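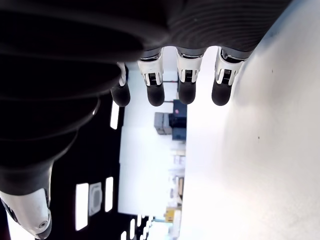

*Figure 1. Hand seen from the wrist camera, white surface at right.*

## 1. Background

Project Standeck asked whether a two-armed robot with human-style hands can take over small table chores in a home or a staff kitchen. The chores we had in mind were clearing plates, putting fruit away and moving dishes from one place to another. Sorting laundry and wiping surfaces were in the first proposal and were dropped in July, when the control software from Terico turned out to need a rigid target.

Most published demonstrations show a finished task and give little on the time taken or the attempts thrown out. We wanted figures that a café manager or a care home could compare with a person doing the same job. The report covers the single-object chores only.

## 2. Method

Each attempt was driven by a policy trained on 2300 recorded demonstrations. An operator wearing tracking gloves supplied the demonstrations, and the Lerer toolkit was used to trim and label them. Joint positions and video were logged together.

An attempt counted as a success if the object ended at rest in or on the target and the target had stayed on the table. Dropped objects counted as failures even when the robot picked them up again. An attempt that ran past the time limit was stopped by the operator and also counted as a failure.
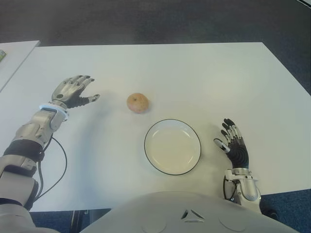 Reach planning took up more of the project than grasping did. The planner has to choose an arm, and it does so from the position of the object alone, with no regard for where the item is going. With the apple left of center and the plate lower and to the right, nearer the torso, the left arm is selected and must then carry the fruit back toward the body. The opposite hand stands beside the plate, and its volume has to be treated as an obstacle. A person would lean or slide the plate over. Our policy does neither, as no demonstration included it.

Cable routing was a second limit. The cables at the wrists hang free, and a low pass over the table can drag one across a light object. We added a minimum forearm height to the planner, which cured most of the contact and made each approach slower.

## 3. Results

We ran 800 scored attempts. The overall success rate was 61 percent. Plates were the better target. Bowls were harder, mainly on release – the hand has to open above the rim, and the fruit then falls a short way and can bounce out.

Three types of failure made up nearly all of the rest:

- The thumb closed late and pushed the object away.
- The fingertips touched the rim of the target during release.
- The vision module lost the edge of a clear dish against the white table.

The last type was the most stubborn. A glass bowl on a white surface gives the camera little more than a thin dark line at the rim, as in the view below. We retrained on 300 extra demonstrations with glass only, and the module still placed the rim too far back on some attempts.

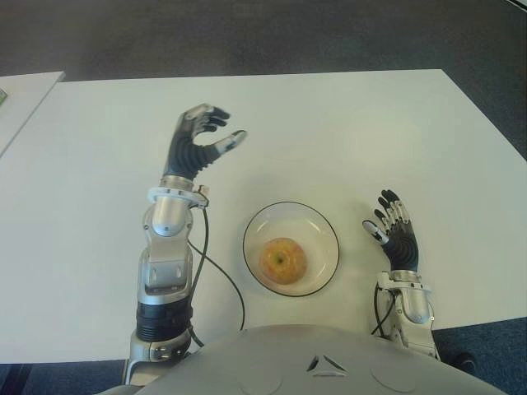 ## 4. Comparison with shop-floor work

The Sarpong packing line, which we visited for reference, uses simple two-jaw grippers and fixed trays. It is faster than our setup by a wide margin, and its parts arrive in the same position each time. Household chores lack that order. A jointed hand helps with varied shapes, but it adds calibration work that a small shop could not absorb at present.

## 5. Assessment

For the chores tested, the robot cannot yet replace a person. It could serve where speed is unimportant and an operator is on hand to reset it. Remaining work:

1. Let the planner weigh the target position when it picks an arm.
2. Record demonstrations in which the dish is moved first.
3. Repeat the glass tests on a darker table.
4. Fix the wrist cables closer to the forearm and remove the height limit.

Logs and trained weights are stored with the project files, version of 18/01/2025.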